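Cokard opens remote teaching desk for warehouse arms

Robotics firm Cokard has opened a remote teaching desk at its Flivport site, where operators steer a pair of gripper fingers through small handling jobs so that the control software can learn from the recordings.

The desk has 10 stations. At each one an operator sits in front of a screen with a hand controller and guides a simulated arm through a task, such as picking up a cup or moving a tool clear of its neighbours. Every attempt is saved along with the finger positions and the view from the wrist. The company says it has saved more than 4,000 attempts since the first stations were switched on in March.

Work on the real arms happens in the next room. There, staff take hold of the arm itself and move it through the job by hand, a method the company keeps for tasks where the feel of the contact matters. Cokard said the two sets of recordings are stored in the same format and can be used together in training.

The software behind the desk is called Buma. It was written with Csizmadia, a smaller firm that previously made remote controls for harbour cranes, and it lets an operator stop partway through an attempt, back up a few seconds and carry on. Earlier versions threw out the whole recording if the operator let go of the controller.

Most of the current work is on mixed household and workshop items placed close together.

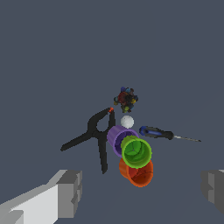

New operators practise on single objects before they move to groups, and they need 300 accepted attempts before their recordings go into the main set. Attempts are checked by a second operator, who can mark them as clean, usable or rejected. In the most recent round of checks, 88 per cent were marked clean or usable.

Cokard said the rejected ones are kept as well -- they are used to test whether the software can recognise a poor grasp before the arm lifts.

A second desk is planned for the same building, with stations set up for two-arm work. The company has not said how many people it will hire for it. Applications for the current operator positions close at 5 pm on the last working day of August.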